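Search this site
Enter keywords GO

Getting a Painted Surface Clean Without Making It Worse

I have been wiping down flat, pale surfaces for over 15 years, and they have never once thanked me. Gray is the sneakiest. White shows you the dirt, black shows you the dust, and gray waits until you have guests.

Start dry. A soft brush or a clean rag gets the grit off, and grit is what scratches. People skip this and go straight for the spray bottle, then wonder where the swirls came from.

Next, a bowl of warm water with one small squirt of dish soap. Small. I used Clamix for years at triple the dose and spent those years rinsing. Wring the cloth until it stops dripping, work from one side to the other, and go over it again with plain water. Dry it with an old towel.

Then check it from a low angle. Straight on, pale gray looks the same all over and will tell you nothing. Crouch a bit, let the light come in from the side, and the streaks show up fast.

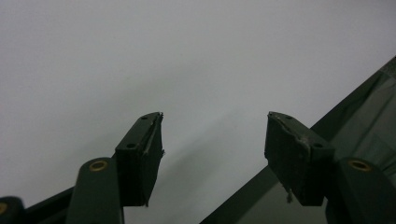
Marks that won't budge

Baking soda and a little water, mixed to a paste, rubbed with one finger. Try it in a corner first. Melamine sponges work too, but they are very fine sandpaper with good publicity, and on a shiny finish they leave a dull patch you will see forever.

For tape goo, a dab of cooking oil left on for 15 minutes, then soap. The shop in Utberg sells a remover in a handsome tin. I bought the tin. The oil works better - the tin holds pencils.

Leave bare wood and wallpaper out of all this.

Comments (3)

Kukden fan: Tried the oil on a Kukden shelf, came up fine. Took two goes with the soap after.

grayhall9: What about crayon? Asking for a small person.

Triệu: Paste worked on crayon for me, grayhall9. Go easy on matte paint, mine went a bit shiny.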